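Orarus on the second viewing

Jan 16, 2019

I saw Orarus for the first time in December and came out of it not sure what I thought. Last night I went back to the Bronell and watched it again. I liked it more, and I have a clearer idea of what bothered me the first time, so I am putting it down here before I forget.

If you haven't seen it, the rest of this post gives away most of the story, including the ending.

The film is set in 2420 on a freight ship called the Stelo. The crew has been asleep for most of the trip. Two of them wake up early, and the ship's computer can't tell them why. Noémie Lavoie plays Tavares, the navigator. She is in nearly every shot. Orarus is the planet they are supposed to be heading for, and for the first hour you aren't sure it exists.

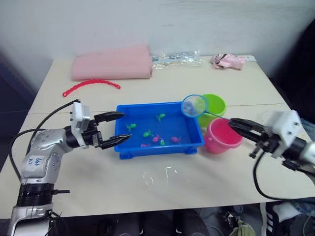
The slow first hour

My main complaint in December was the pace. Tavares wakes up, eats, checks the instruments, walks down a corridor, checks the instruments again. I looked at my watch twice. The person next to me left during the long scene with the star charts and didn't come back.

On a second viewing I knew what the charts meant and the scene worked fine. Tavares marks the same point three times and gets a slightly different reading each time. The movie doesn't explain it. She just rubs it out and starts over. When the engineer asks her later if the course is good and she says yes, you know she is lying, and I had missed that completely.

I still think ten minutes could come out of this part. The corridor shots are all the same corridor, and the lighting is changed a little to make it look like another deck. Once I noticed the dent in one of the door panels I kept seeing it.

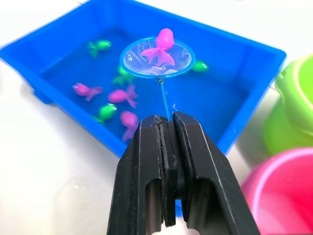
Toy fishing net with a blue handle.

The sound is what carries the first hour. There is no music until Tavares opens the outer shutters, only a low hum from the ship. The hum drops out for a few seconds at a time and then comes back. At home I think this would be lost, so if you plan to wait for the disc, use headphones.

The engineer's death happens off screen. I remembered seeing it, and I would have sworn there was a shot of the airlock door closing. There isn't. Tavares hears it over the radio and the camera stays on her for the whole thing, which Lavoie plays with almost no expression. It's the best acting in the movie and I would be surprised if it gets her any prizes, given how few people have seen it.

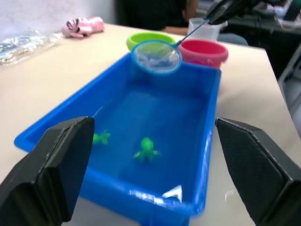 After that the story moves much faster, maybe too fast. She finds the old logs, learns that the ship has already been to Orarus once and turned back, and decides to wake the others, all inside one reel. I would have traded some corridor for another scene with the logs. We hear 21 seconds of the first captain's voice (I read that number in an interview with the editor) and then he is gone.

The ending

People on the message boards are split on the ending. Either the Stelo lands on Orarus or Tavares dreams it on the way back to sleep. I was in the dream camp in December. The light on the planet is the same yellow as the light in her sleeping cabin, and the rest of the crew are all standing in the order of their beds.

Now I think they land. When she steps out, the hum is missing. It's there in both of her earlier dreams, very low, and it's gone here. That seems like a deliberate choice to me. A friend says the order of the beds settles it the other way, and we argued about it over text until I had to go to bed.

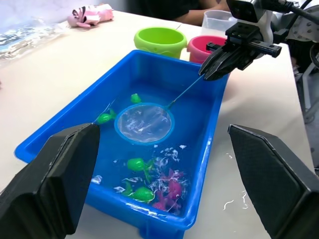 Floating toys in a blue tub of water.

A few smaller things I noticed:

The mug Tavares drinks from in the opening has a chip in the rim. In the last kitchen scene the chip is gone. It could be a mistake.

The name on the engineer's jacket is spelled two ways. Probably also a mistake.

The credits have a short voice message at the very end, after the music. I left too early the first time. It's the captain again, reading out a list of coordinates, and the last one is the point Tavares kept erasing.

The Bronell is showing it until the end of the week, late show only. There were maybe a dozen of us in there and the heat was on too high. I would still go.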